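The box finally came

Well, the proofs of the new book turned up, and I have been walking past them in the hallway ever since like they might bite me.

For anyone new (hello! there seem to be a few of you since the newsletter swap), the book is called The Salt Ledger, it's the second Tronddale novel, and it comes out in March. The first one took me four years and a lot of crying in parked cars. This one took two and a half years and a slightly smaller amount of crying, so I am calling that progress. It is also longer. The final page count is 568, and my editor, Rhiannon Wynne, has asked me very sweetly if the third one could perhaps be a book a person can hold up in bed.

I promised last time I'd write something about how the edits went, and a few of you have been emailing to remind me, so let's do that.

The first letter from Rhiannon was eleven pages long. I read it standing up in the kitchen, then I read it again sitting down, and then I went and pulled every weed out of the side yard. She was right about nearly all of it. The big thing was the middle. I had Osei (the harbor clerk, for those who read book one) leave town at the end of chapter nine and not come back until chapter twenty, and in my head this was a bold choice. In practice it meant that the one person everybody likes was off on a boat for 200 pages while two people I like a lot less argued about tariffs.

So Osei had to come home sooner. That sounds like a small fix. It is like pulling one sock out of the bottom of a suitcase. Every scene in the middle had been built on him being gone, and there was a whole subplot with forged letters that made no sense at all if he could simply walk down the street and say he hadn't written them.
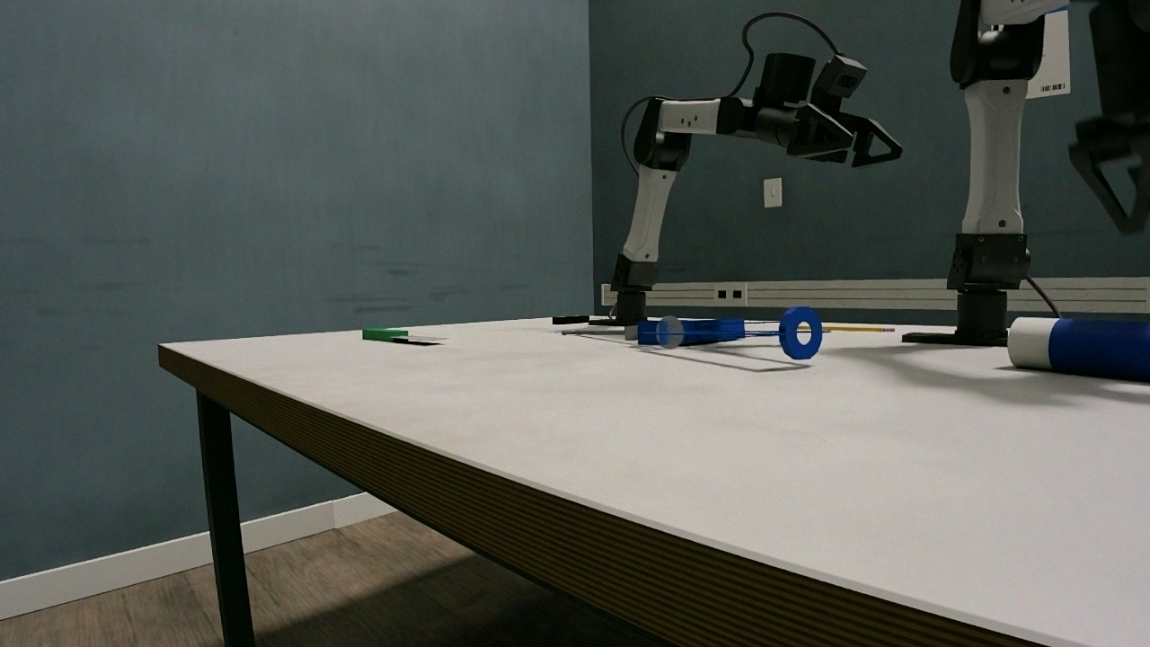
I spent the first month of that rewrite trying to save the forged letters. I loved the forged letters. I had researched sealing wax! I now know far more about sealing wax than I will ever be able to bring up at dinner. In the end I cut them, and the word count dropped by a chunk so big that I had to go lie down, and then the next morning I wrote the best chapter in the book. It's chapter fourteen. When you get there, think of me.

The other thing Rhiannon flagged was names. I have a bad habit of giving everybody a name that starts with the same letter, and I truly can't see it while I'm doing it. At one point this draft had a Mara, a Merrit, a Moll and a Mister Mond, all at the same funeral. Merrit is now Durkura. I changed it thinking I'd hate it, and within a week I couldn't remember her ever being anything else, and she got ruder, too. She had been such a polite person as a Merrit.

(If you read the sample chapter I posted last spring, that's why she has a different name and is suddenly yelling at the priest.)

After the big rewrite came the line edits, which I love, and then the copyedits, which I fear. My copyeditor this time was Tiina Rantala and I would like to send her flowers every month for the rest of my life. She kept a timeline of the whole story, day by day, with tides. With tides! She found that I'd had a boat leave the harbor at dead low water, in a chapter where another character says, on the very next page, that nothing can leave the harbor at low water. I have read that chapter maybe 50 times. My agent has read it. My mother has read it, and my mother once sent me a text about a comma.

She also sent along a list of the words I lean on too much. I won't share the whole thing because I have some pride, but people in my books apparently "glance" at each other without ever stopping to look at anything. There is also a great deal of exhaling. I took out as many as I could stand, and there are still plenty left in there, and I've decided those ones are load-bearing.
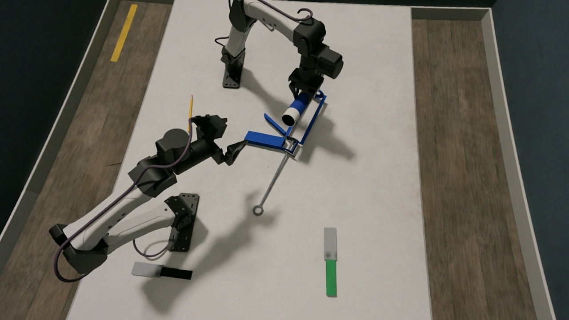

Now for the part I get the most questions about, which is the cover. No, I can't show it yet. Yes, I've seen it. It's the same artist as the first book, and the colors are completely different, and there is a lighthouse on it even though there is no lighthouse in the story. I brought this up. I was told that lighthouses do well. I thought about this overnight and then I went back and put a lighthouse in chapter two, and it's now one of my favorite bits, so I guess the marketing people at Prandia Press get a point for that one.

The map has grown as well. The first book had a map the size of a playing card and I got so many messages from people who had gone at it with a magnifying glass. This one gets a double page, with the whole of the north coast and all the little islands, and I was allowed to name the islands myself. One of them is named after my old cat. I won't say which, but he was large and mostly uninhabited.

Somebody also asked if I outline. I sort of do? I write a long, messy letter to myself about what happens, maybe 60 pages of it, and then I start the real draft and stick to the letter until around chapter six, when somebody does something I wasn't expecting and I never open the letter again. I did go back and read it last week, out of curiosity. The villain has a twin in it. There's a bear. I have no memory of the bear.

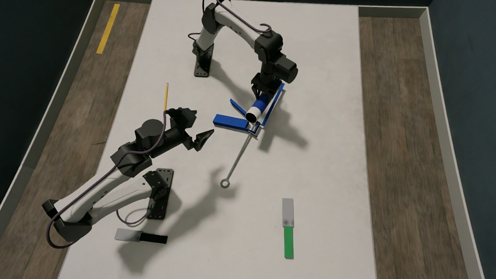
Book three, then, because I know some of you are going to skip straight to that. I've started it. I have 76 pages, most of them bad, and I think I know the ending, although I thought I knew the ending of this one too. Most of it takes place in a shipyard, and I've been trying to work out how to write a big, noisy place full of heavy gear without stopping the story dead every time somebody walks past a hoist. My trick lately is to let myself have one soft thing for every hard one. Two robot arms over a white table are all metal and business to me until I get to that purple cable looped over the top of the far one, hanging down in a curve, and then I could write you a paragraph. So the shipyard is getting a lot of rope, and washing lines, and a man with a very long scarf. We'll see what Rhiannon says about the scarf.

It's slow going, but it's a nice kind of slow. I write in the mornings before my phone is allowed in the room, I stop when I get hungry, and in the afternoons I do all the other stuff, like this, and the newsletter, and pretending to understand my taxes.

A few quick bits of news before I go and face the hallway.

The first book is getting a new paperback edition to match the second, with the typo on page 212 fixed at last. Thank you to the many, many people who wrote to me about the typo on page 212. If you have the old edition, hang on to it, I'm told that makes it rare.

I'm going to be giving away five of the proofs to newsletter people. You don't have to do anything clever to enter, just be signed up and reply to the next one with the name of a character you'd like to see fall in the harbor. I can't promise anything but I do keep notes.

And the audiobook is happening! Same narrator as before, and she has already written to ask me how to say every single place name in Tronddale. I had to admit that I've never said most of them out loud. We had a very silly hour on the phone making it up as we went, and it now rhymes with "Monday" if you say it fast, or it doesn't, depending on which of us you ask. She's the one with the microphone, so I expect she wins.

Right, I'm going to open the box. There's a pair of scissors in my hand and everything. More when I've found the first mistake, which I'm guessing will be on whatever page I happen to open first.

Posted in September 2022, filed under Writing, Tronddale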